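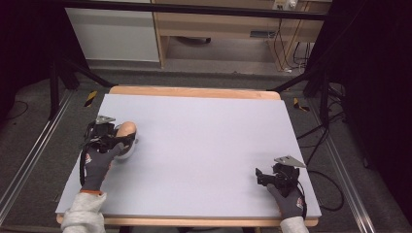

The Case for a Clear Work Surface

Institutions spend a good deal of thought on storage and very little on the surfaces where work is done. At Clindwood, the shared workrooms hold 745 labeled bins and 5 tall cabinets. Until April, they had no rule at all about what could be left on a table.

It is the view of this office that a table in shared use should be returned bare. A plain board laid over the tabletop is a sound way to encourage this. It marks out the working area, it protects the wood, and its pale color makes a forgotten screw or crumb easy to find. A light lavender or gray serves well. Patterned covers do not, and we would ask departments to stop ordering them.

Some staff object that a bare table looks unfriendly and that people work better with their things around them. The point has merit in a private office. In a shared room, one person's useful clutter is the next person's ten minutes of sorting. The Ignacio annex kept its tables fully stocked for two years, and its users spent much of each booking moving jars and trays to the windowsill.

Cost has also been raised. A plain board is cheaper than a new tabletop, and roughly 50 of them would supply every room in the Clestness wing. The Stetach reading rooms could follow later, though the round tables there would need boards cut to fit.

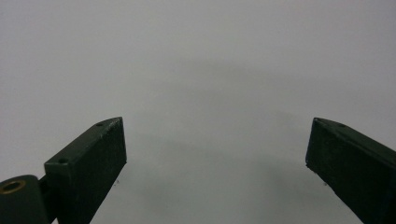 Should a board be wiped down after every use?
Once at the end of each booking is enough, with a damp cloth and no polish.

We recommend that the rule be adopted for all shared rooms and posted beside each door. Items left behind should go to the front desk and be held there until claimed. Departments that need a standing display may apply for a side table.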